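Curkby Community Pottery Studio: Frequently Asked Questions

Membership

Who can join?

Anyone aged 16 or over. You don't need to have used clay before, but new members without experience are asked to take the beginners' course first or show a member of staff that they can center and clean up after themselves. Under-16s are welcome at the family sessions in July with an adult.

How many members are there?

We cap full membership at 200. When we are full, names go on a waiting list in the order they arrive. Spaces usually come up at the end of summer, when some people move away or go back to college.

What does membership include?

Use of the throwing room, the hand-building tables and the glaze room during open hours, one shelf in the drying room, and a locker if one is free. Clay and firing are charged separately. Studio glazes are included in the firing price. If you bring your own glaze, see the section on glazes below.

Can I share a membership with my partner or a friend?

No. Each person working in the studio needs their own membership. You can bring a guest to look around, but guests can't use the wheels.

Can I pause my membership?

Yes, once a year, for up to 3 months. Email the front desk before your next payment is taken. Please empty your shelf before the pause begins. Your locker stays yours.

Opening hours and booking

Do I need to book a wheel?

Between 5 p.m. and 9 p.m., yes. At other times wheels are first come, first served. There are 11 wheels, and the two nearest the sinks are held back for classes. If you are more than 15 minutes late for a booked wheel, someone else may use it.

Do I need to book a table?

No. Please take up only the space you are using, and move along if it gets crowded.

Are you open during classes?

The hand-building room stays open. The throwing room closes to members during beginners' classes. Class times are posted on the door and on the booking page.

Is there parking?

There is a small lot behind the building, entered from Yammine Street. The spaces along the fence belong to the tire shop and they do tow. If you are unloading something heavy you can stop at the side door for a few minutes.

Clay

Which clays do you sell?

A smooth white stoneware, a speckled buff stoneware and a groggy sculpture body. All three are sold in 25-pound bags at the front desk. We don't split bags.

Can I bring in my own clay?

Only if it matures at cone 6, and only if you show us the bag or the data sheet first. Earthenware melts at our glaze temperature and can ruin a kiln shelf along with everything on it. Clay you dug up yourself needs to go through a test firing in a saucer. Ask Rachid Mahrous, who runs the kilns.

What happens to scrap clay?

Put it in the reclaim bucket that matches the color. No sponges, no needle tools, no paper towels. Reclaimed clay is pugged once a month and sold at half price. It is fine for practice and for most hand-building, though it can be a bit short for throwing tall pieces.

Why is there no sanding in the studio?

Dry clay dust contains silica, and breathing it in over time damages the lungs. Smooth your work with a damp sponge while it is leather hard. For the same reason we wet-mop and never sweep. If you must sand bisqueware, do it wet, in a bowl, outside.

Firing

How hot do the kilns go?

Bisque firings go to cone 04 and glaze firings to cone 6. Both are electric. We don't offer raku or wood firing, although members sometimes arrange a trip to a shared kiln in the fall.

How long before I get my work back?

Allow two weeks for bisque and two more for glaze. Before the holidays it takes longer. We can't fire work early for a birthday, and a kiln that is half full stays shut until it fills up.

How is firing priced?

By volume. Measure the height, width and depth at the widest points, including handles, and round each one up to the next half inch. Write the size on the slip and pay at the desk before you put the piece on the firing shelf. Pieces with no slip are not fired.

How thick can my piece be?

No thicker than three quarters of an inch anywhere. Hollow out anything thicker, and make a small hole in any enclosed space so that air and steam can get out. Solid heads and animals are the usual problem.

My piece cracked in the kiln. Do I get a refund?

No. Most cracks start long before the kiln, from uneven drying, weak joins or a base that wasn't compressed. We are happy to look at the pieces with you and say what we think went wrong. If we dropped it or stacked it badly, we will tell you and refund the firing.

How long do you keep finished work?

Six weeks. After that it goes on the sale table. The last sale raised $1,171, which went toward new elements for the large kiln, called Sesa by everyone here. The small one is Diller.

Glazes

Are the studio glazes food safe?

The liner glazes with a green dot on the lid are meant for surfaces that touch food. The ones with a red dot are for the outside of pots and for decorative work. Mixing or layering glazes can change how they behave, so stick to a single green-dot glaze on the inside of mugs and bowls.

How much bare clay should I leave at the bottom?

A quarter of an inch up from the foot, and the whole underside must be wiped clean. Leave half an inch for the runny glazes, which are marked on the test tile board. If your glaze runs onto a shelf, there is a charge for grinding it off.

Can I use my own glaze?

Commercial cone 6 glazes are fine. Write the name and maker on your slip. Homemade glazes need to be fired on a test tile first, with a catcher underneath.

Classes

What should I bring to a beginners' class?

An old towel, an apron and short fingernails. Tie back long hair and leave rings at home. Clay washes out of most clothes, but the red iron slip may not.

I missed a week. Can I make it up?

You can come to one open session free of charge in place of a missed class. We can't move you into another group for a single week, as every wheel is taken.

Who teaches?

Haris Kos teaches the throwing classes and Rachid covers hand-building and glazing. Visiting potters run weekend workshops a few times a year, and members hear about those first.

Do you hold private parties?

Yes, for up to eight people, hand-building only. Food is fine in the front room but can't come past the inner door.

Is the building accessible?

The side entrance has a ramp, and one wheel is raised so that it can be used standing or from a tall stool. The restroom on the ground floor has grab bars. The glaze room has a narrow doorway, and staff will bring glazes out to the tables if you need them to.

How do I contact you?

Email is best and is answered most mornings. The phone is only picked up when someone is at the desk, so leave a message with your name and the number on your membership card.
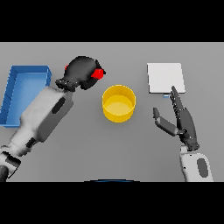 If your question is about a particular firing, include the date you wrote on the slip and a short description of the piece. Lost property is kept in the crate by the front door until the end of each month.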